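Brake pedal sinks at idle after fluid change

Marietjie Du Plessis
Changed the fluid on my Gomell estate at 62,000 miles. The pedal is firm with the engine off but sinks slowly at idle. No leaks at the calipers.

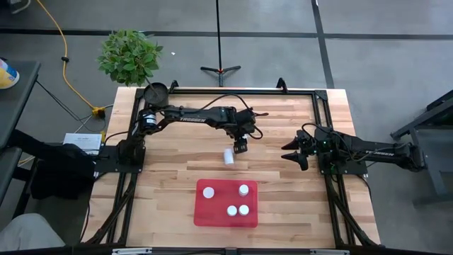 I bled all four corners, furthest first, and used 2 bottles. What should I check next?

Charmaine Nel
Master cylinder seals - a full stroke during bleeding can push them over the worn part of the bore. Clamp the flexible hoses and try again. If it still sinks, replace the cylinder.

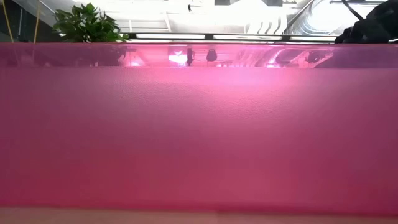

Rondonuwu
Mine did that. Bled it again, fine now.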